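Good Practice Rules for a Shared Robot Arm Workcell: Report on a Student Project
Likness Laboratory, Murnach Campus
Submitted 27 November 2024

Summary

This report presents a set of working rules for the bin picking cell in the Likness Laboratory. The cell is shared by several course groups, and until this year each group wrote its own instructions. The project team compared those instructions, reviewed the laboratory log, and drafted a single rule set that applies to every user. The draft was tried out during the fall term and revised once. The final text has 23 rules, of which the most important are discussed in this report.

1. Background

The cell is used to teach grasping and sorting. Students place a mix of household and office items in a metal bin and write programs that direct the arm to pick them up. The work is well suited to beginners, but it brings people close to a moving machine many times in one session. Items must be put back, turned over, or replaced between runs, and each of these steps requires someone to reach into the area where the arm operates.

Before the project began, three written instructions were in use. They agreed on basic matters such as the emergency stop. They disagreed on who may hold the teach pendant, whether the bin must be clamped, and what speed is allowed while a person is within reach. The Baxter group required a second person at all times. The Grallow group allowed a student to work alone after an introductory session.

2. Method

The team read the laboratory log for the spring term and collected 29 entries that described an interruption or a fault. Each entry was assigned to one main cause. The largest group concerned items or fixtures that had moved from their expected positions. The second concerned cables. Only a few entries concerned program errors, which had been the main subject of the older instructions.

The team then wrote a first draft in August and asked each group to use it for one full assignment. Comments were collected on paper at the end of each session. Several rules were shortened as a result, and two were removed because they repeated the general safety rules of the building.

3. Rules for the Workspace

The bin must be fixed to the work surface before the arm is powered. A bin that slides when touched by the gripper changes the position of every item in it, and the program has no knowledge of the change. Clamps are to be checked by hand at the start of each session. Their bars and handles must be included when the clear path of the arm is planned, particularly on the side from which the arm approaches.

The place of the bin should be marked on the work surface with tape. Marks that have lifted or torn are to be replaced the same day. Old marks must be taken up when a layout is changed, so that the next group does not align its equipment to the wrong corner.

Cables on the arm must have enough slack for the full planned motion and must not be able to catch on the rim of the bin or on a clamp. The operator is to move the arm slowly through the lowest and farthest positions of the program and watch the cables throughout. This check is repeated whenever the gripper has been removed and refitted.

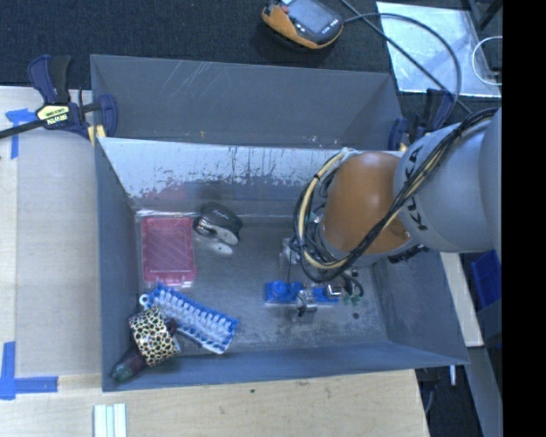

May a student reach into the bin while the program is paused?

A paused program does not make the cell safe to enter. The arm may still be under power, and a pause can be ended by a single command from the control station. A student who needs to reach into the bin must first bring the arm to a protective stop, confirm the stop on the pendant, and keep the pendant in his or her own possession until both hands are clear.

4. Rules for Items

Items should differ in shape, surface, and stiffness, as the purpose of the exercise is to test the program against variety. Glass, open blades, and containers holding liquid are not allowed. Batteries must be taken out of any item that contains them. An item that has cracked or lost a part is removed from the set and noted in the log, even if it can still be grasped.

Items are to be placed in the bin by hand with the arm at its rest position. They may lie across one another where the assignment calls for it, but nothing may stand higher than the rim.

5. Rules for Speed and Supervision

The question of speed caused the longest discussion. The rule finally adopted limits the arm to 200 millimeters per second during every first run of a new or changed program. The operator stays at the control station with one hand at the stop button. Higher speeds are allowed after one complete run without contact between the gripper and the bin wall.

At least 2 people must be present whenever the arm is powered. One acts as operator and the other as observer. The observer does not handle items, write code, or use a telephone while the arm is moving, and may order a stop without giving a reason. This follows the practice of the Baxter group. The Grallow group objected that it would limit access in the evening, and the sign-up sheet was changed to let single students find a partner.

6. Results and Open Points

Log entries during the trial were more complete than in the spring term, which makes a direct comparison of fault numbers unreliable. The comments show that the workspace rules were accepted quickly. The observer rule was followed less evenly, mostly near assignment deadlines.

Two matters remain open. The rule set does not yet cover visitors, who are at present admitted under the building rules alone. It also does not say how often the introductory session must be repeated. The team recommends that the laboratory settle both points before the spring term and that a printed copy of the rules be kept at the control station.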